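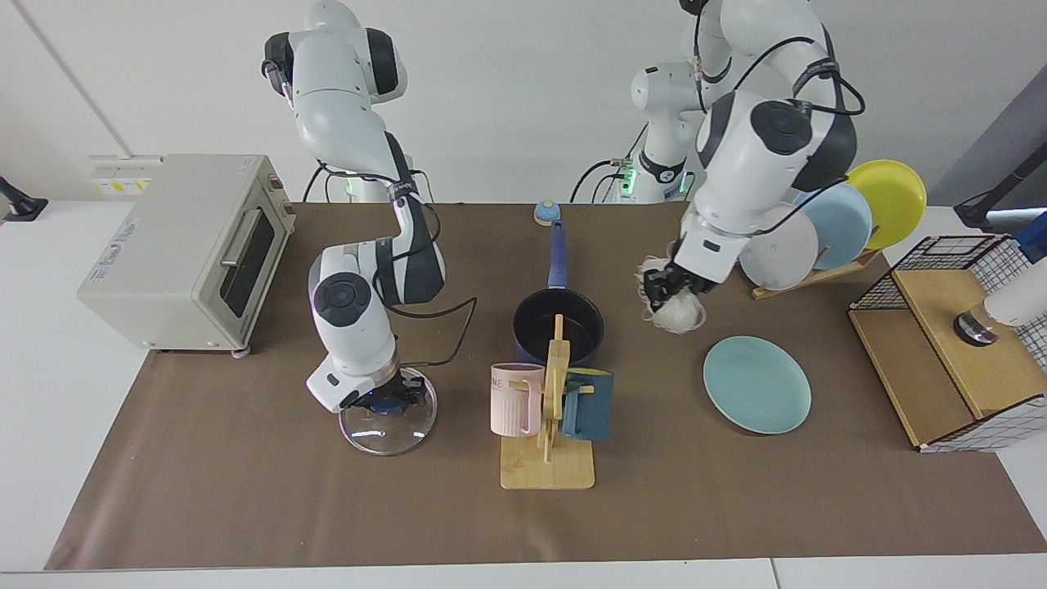

Two-Arm Kitchen Cell: Build Report
Keegan Caron, Jade Dhillon, Ademir Godoy
Advisor: Gwawr Price

1. Setup

The cell was built in the shared workshop at Kanaan between January and August. Both arms stand behind the table and reach forward over it. The work surface is covered in brown paper, which cuts glare and is cheap to replace. Total spend on table, mounts and kitchen items was 572 dollars; the arms were on loan from the department.

2. Control

Each arm runs its own joint controller at 267 Hz. A planner called Codix, written by Dhillon, sends waypoints to both and checks for collisions between the upper links. Cables run outside the links, so wrist rotation is limited in software.

3. Handling

The parallel-jaw grippers were tested on rigid and soft items. A glass lid with a central knob is held in one gripper. Closing force was set by hand for each item – no force sensing was fitted. Cloth was harder. The planner has no model of how it hangs, and loose strands dragged over plates on low passes. Raising the transfer height by 42 mm fixed most of this.

4. Open issues

The mug tree tips if a mug is pulled off sideways. Base calibration drifts after long sessions and has to be redone. Logs beyond 2,000 entries slow the planner; Godoy is rewriting that part.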